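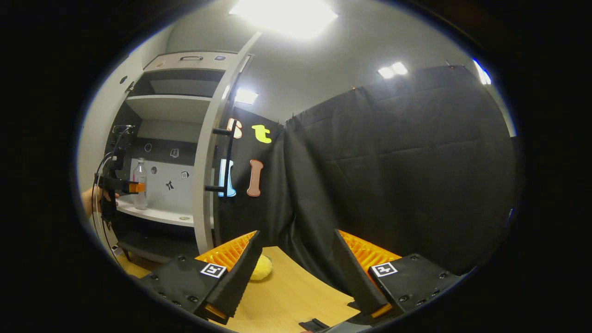 White cabinet with drawer, open compartment and door, next to a light wooden tabletop.

Small cabinets beside a worktable: fitting out, cleaning and adjusting
By Ariel Quiambao

A low cabinet next to a table takes more wear than one against a far wall. It is opened with one hand, often by someone who is looking at something else, and the lower shelf collects bottles. The notes below apply to any white-finished cabinet with a drawer at the top, an open compartment and a hinged door.

Bottles on the lower shelf
Stand bottles upright with the cap fully tightened. A clear plastic bottle is preferable to an opaque one, as the level can be read without lifting it. Leave a hand's width of clear space on the side from which you reach in. Part-filled bottles tip more readily than full ones, so keep them away from the front edge. Any bottle decanted from a larger container needs a label giving the contents and the date, written in permanent marker and covered with clear tape.

Do not store cleaning fluids and drinking water in the same compartment. If both must be near the table, put the drinking water on the lower shelf and lock the rest away.

Removing stickers from a back panel
Stickers on a painted or foil-covered panel should be softened first. Set a hairdryer to low, hold it 15 cm away and move it continuously for half a minute. Lift one corner with a plastic scraper and pull the sticker back on itself at a shallow angle. Residue comes off with a cloth dampened with white spirit; test this on the underside of a shelf beforehand. Wipe with warm soapy water and dry.

Paper stickers leave more behind than vinyl. Lay a damp cloth over the paper for five minutes, rub off the pulp, then treat the glue separately. Old stickers may leave a paler patch where the surrounding surface has yellowed. This cannot be cleaned out. Cover it or leave the sticker in place.

Thin back panels flex under pressure. Support the panel from behind with the flat of the hand if you can get at it.

Drawer handles
Metal handles work loose through use. Tighten the screws from inside the drawer, by hand, a quarter turn at a time. If the screw turns without gripping, the thread is stripped and a longer screw of the same gauge may reach sound metal. Check the depth of the handle post before buying. The Jaunzems pattern, still common in second-hand units, needs M4 screws. Jirkasen handles use the same thread but the fixing centres are 63 mm apart and will not fit holes drilled for anything else.

Door clearance
Mark the full swing of the door on the floor with masking tape and keep the area free, including stools and bins. If the door meets the table before it is fully open, move the cabinet or fit a stay. Hinges with a side adjustment screw allow 2 mm of correction either way. For a door that drops at the free corner, support it on a folded magazine, slacken the hinge plates, lift, and retighten from the top down.

Cables near a cabinet should run down the side wall and be clipped at intervals. They should not cross the door opening.

Curtains that reach the tabletop
A long dark curtain shows lint and chalk. Brush it downwards with a dry clothes brush, one fold at a time, before wiping the table. If the hem rests on the work surface, either take it up or tie the curtain back before using paint, glue or a hot iron. Fabric panels hung behind a cabinet door – particularly those with shapes cut out or applied – should be vacuumed through a piece of net at low suction.

Wooden tabletops
Wipe along the grain with a wrung-out cloth. Fluffy articles shed fibres that stick to freshly oiled wood, so allow a full day's drying before putting anything back. Small clips and similar parts belong in a lidded tin. They scratch the finish if they are dragged under a heavier item.

For pale wood I use Mullska hard wax, two thin coats, rubbed down between with a grey pad. Albertina Patrício writes that she has had equal results with Flandosent oil at half the price – but it takes longer to harden and should not be used in an unheated room.

Revised 6th October. The hinge measurements have been corrected.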